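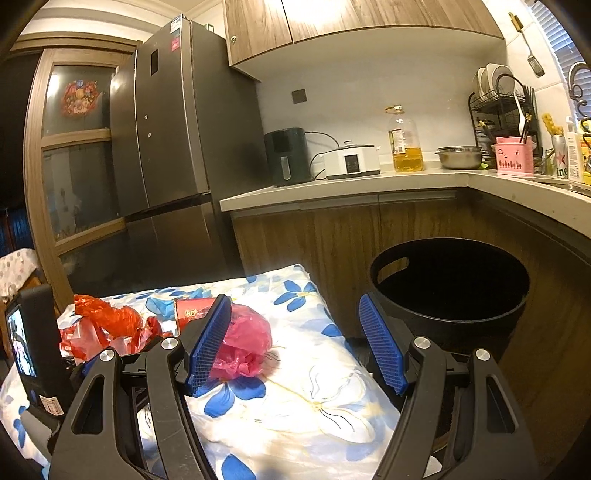
Wohin mit den vielen Tüten?

Kennst du das auch? Man kommt vom Einkaufen nach Hause, räumt alles weg, und am Ende bleiben die Tüten übrig. Eine rote, eine rosa, noch eine rote. Sie sind leicht und ganz zerknittert, und bald liegt ein kleiner Haufen auf dem Polster. Dieser Text erklärt dir, woraus solche Tüten sind, warum sie rascheln und was man in der Küche mit ihnen machen kann.

Woraus ist eine Plastiktüte?

Die meisten dünnen Tüten sind aus einem Kunststoff mit dem Namen Polyethylen. Das Wort ist lang, aber du kannst es in Stücken sprechen: Po-ly-e-thy-len. Man macht diesen Kunststoff meistens aus Erdöl. In der Fabrik wird er warm und weich gemacht und dann mit Luft aufgeblasen, fast wie ein sehr langer Luftballon. Danach wird die dünne Haut flach gedrückt, geschnitten und unten verschlossen. Die Farbe kommt schon vorher dazu, als kleine bunte Körner.

Warum raschelt sie?

Wenn du eine Tüte zusammendrückst, bekommt sie viele Knicke. Jeder Knick springt ein bisschen hin und her und stößt dabei die Luft an. Das hörst du als Rascheln. Eine dicke, weiche Tüte raschelt weniger als eine dünne, steife.

Und die Schachtel aus Papier?

Papier kommt vom Holz, Plastik meistens vom Erdöl. Darum gehören sie nicht in denselben Behälter. Eine saubere Schachtel aus Papier faltet man flach und gibt sie zum Altpapier. Eine Schachtel mit viel Fett oder Essen daran kommt in den Restmüll. Schau auch, ob innen eine Folie klebt, und frag dann einen Erwachsenen.

So sortierst du die Tüten

1. Lege alle Tüten auf eine freie Fläche, zum Beispiel auf ein Polster oder auf den Tisch.
2. Schau in jede Tüte hinein. Manchmal liegt noch ein Kassenzettel darin!
3. Tüten mit Löchern legst du auf die eine Seite, ganze Tüten auf die andere.
4. Streiche eine ganze Tüte glatt und falte sie der Länge nach, bis ein schmaler Streifen entsteht.
5. Falte den Streifen von unten zu kleinen Dreiecken. Den Rest steckst du oben hinein.

Ein Eimer in der Küche ist praktisch für den Abfall. Hat er am Rand eine Öffnung als Griff, kann man ihn dort gut anfassen und tragen. Welche Tüten in welche Tonne kommen, ist nicht in jedem Ort gleich.

Wichtig: Ziehe nie eine Tüte über den Kopf, auch nicht aus Spaß. Kleine Geschwister sollen nicht mit Tüten spielen, denn sie können darunter keine Luft bekommen.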